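Ballberg kit talk - my notes, 07/06/2022

Slide 1. Say hi, say who I am, get the cube up on screen before anyone sits down.

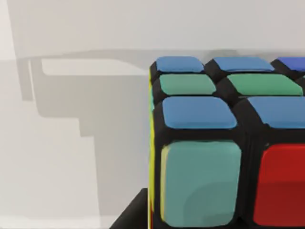

Kirstin Cowie asked me at the run-through why anyone would pay for a simulator when the arm itself is sitting right there on the bench. Good question, start with it! My answer is that I broke two fingertips in my first week with the real one, and in the sim I can drop a cube all afternoon and it costs me nothing.

Slide 2. What you get. The Ballberg kit is the arm model, the gripper model, a cube task and a scoring script. The license is $600 a year per seat (pause here, let them groan). Point back at the cube - glossy black body, shadow falling across the pale surface beside it. The rendering is nicer than I expected, and I say that as someone who complained for months about the old Rennie package.

Slide 3. Setup. Took me 41 minutes on my own laptop, and a good chunk of that was me typing the license key wrong. Tell the key story if the room is friendly, skip it if not.

Slide 4. My numbers. I ran 386 grasps on the default settings. Don't read the whole table out, just talk about the corner grasps, where the fingers slide off. Friction is set too low out of the box and the manual barely mentions it. Morag MacRitchie has a settings file that helps a lot, link goes in the chat.

Slide 5. Gripes. Slow support replies, no undo in the scene editor (why??), and the camera view jumps when you zoom in close.

Slide 6. Would I buy it again? Yes for teaching, not sure yet for the Skusemham line. The next version is due in August and I'd wait for that one if you can.

Questions. Water's under the desk.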